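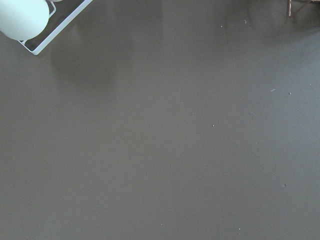
Fig. 1. Tabletop in gray-brown, with something pale and rounded beside white wire.

Notes for session 4: Reading a surface before you clean it

Hi all, these are my notes from the March session, tidied up a bit so you can follow them without my arm-waving. Bring them along next time (with your own scribbles, please!).

I started with Fig. 1 because most of us look straight at the bright thing in the corner and skip the table. Go back to the table. The color isn't even: there are faint smudges, the upper half has darker patches, and the lower half looks a little cooler. I asked for guesses and got grease, old polish, wear and plain old light from a window. All fair! A picture won't settle it, so write down "smudge" or "dark patch" and leave the cause blank until you've had your hands on the thing.

Same goes for the finish. I'd put "matte, slight sheen" on the sheet. Paint or laminate? I can't tell from here, and I don't want you reaching for a bottle on a hunch. Raphaël Tanguy, who taught this unit before me, used to make us write "unknown" in capitals, and I've kept the habit.

How to look at a real one

Get down low, with your eyes close to table height, and look across toward a lamp or window. Move your head, not the lamp. A reflection slides along as you move and a smudge stays put. I love this trick and I use it in restaurants, much to my family's dismay.

Then try one small spot near a back edge. Damp cloth first, plain water, wrung out hard. Dry it straight away and look again from the same low angle. If the patch is still there, add one drop of dish soap to the cloth and go again. Stop if any color comes off.

Things standing on the table

Lift, don't slide. Coated wire racks look gentle, but a chip in the coating can leave bare metal, and bare metal scratches. Run a fingertip slowly under the rods and around the corners before you set one back down. Anything round comes off first and goes on a folded towel, where it can't roll.

For next time

Read pages 70 to 72 in the Masanja reader (skip the bit on waxes, we'll get there). Then pick one table at home and fill in a surface sheet, morning and evening, same seat both times. The blank sheets are in the Uditz folder by the door of room 21.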